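Gisela Salinas would like it known that she has never hosted a children's party

By Thu Hoàng
12 May 2023

Gisela Salinas rents out tableware, and has done for long enough that she winces when somebody calls it crockery. "Crockery breaks," she says. "Mine bounces. I've built my whole life on that."

Her business is called Jakero, a name she picked in a hurry for a form and now has to spell down the telephone twice a day. It occupies two rooms above the Sitton arcade, up a staircase that she describes as characterful and her delivery driver describes in other terms. The back room is shelving. The front room is where the sets get looked over, matched up and sent out again to birthday teas, school fairs and the occasional wedding where the couple have a lot of nephews.

I ask how one gets into this. She looks at me as though I've asked how one gets into a lift.

"I lent my neighbour some cups. She lent them to her sister. When they came back there were two missing and one that wasn't mine, and I thought, I should be charging for this."

That was a box of 40 plastic cups. She still has the box. What's in it has changed over so many times that she won't swear to any of the originals, though she has her suspicions about a yellow one with tooth marks.

The prices are pinned up by the door. A party set costs 45 for the weekend, deposit extra, and the deposit is a subject on which she can be drawn out at length. Sonia-from-the-toddler-group sorts of people always get it back, she tells me. It's the companies that don't. A firm hired the lot for a summer do and returned it with a serving spoon, a single sandal and none of the lids.

"I rang them about the lids. They asked me to put it in writing. I put it in writing."

And?

"I have the sandal."

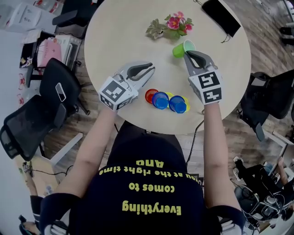 Gisela's views on colour are firm, and she has arrived at them the hard way. She used to send out everything in white, on the advice of Imani Lyons, who runs the Cletska tea room and believes children should be introduced to restraint early. The children weren't having it. They put their cups down, forgot which was whose and took a fresh one, and every party came back with twice the washing-up. So now it's the mix you find on the round table, red and blue and yellow with a lime-green one thrown in, and a child who has been given the green cup will defend it until home time. The pink flowers are artificial, and she is unrepentant. "Real ones get eaten," she says. "I'm not speaking generally. I could give you a name."

The table gets nearly as much affection as the stock. She bought it from Trương, the furniture place on the ring road, after years of working at a rectangular one with corners at exactly hip height. Sơn Vũ, who carried it up the stairs with her, maintains that he was told it came in pieces.

"It does come in pieces," says Gisela. "I hadn't got the right screwdriver."

Sơn does the deliveries and, on slow afternoons, the matching up. He is less sentimental about it. When I ask him for the secret of a well-packed set he thinks it over and says, "Same ones inside each other." Pressed, he adds that you should check the bottoms. People put raisins in the bottoms.

In March the pair of them took on their biggest order so far, 500 cups for a school sports day, which meant borrowing from two rivals and buying the rest. Gisela had budgeted a weekend for getting it all sorted afterwards. It took 5 days, and for most of one of them they were working through a bin bag that proved to be somebody's lost property.

I wonder whether she has thought about giving up the cups and moving into something grander. Marquees, say. Chairs with bows on.

"Hiếu does marquees," she says, meaning Hiếu Đồng, two doors along. "Go and look at Hiếu. Look at his back."

She does admit to wanting a dishwasher with a faster cycle, and a downstairs. She'd also like a word with whoever decided that cups from one maker should almost fit inside cups from another. She shows me with two from the shelf. They go in beautifully. Then she hands them to me, and I spend the rest of our conversation trying to get them apart.

"You can keep those," she says at the top of the stairs. "I'll take it off the deposit."

I hadn't paid a deposit. She waits while I find my purse.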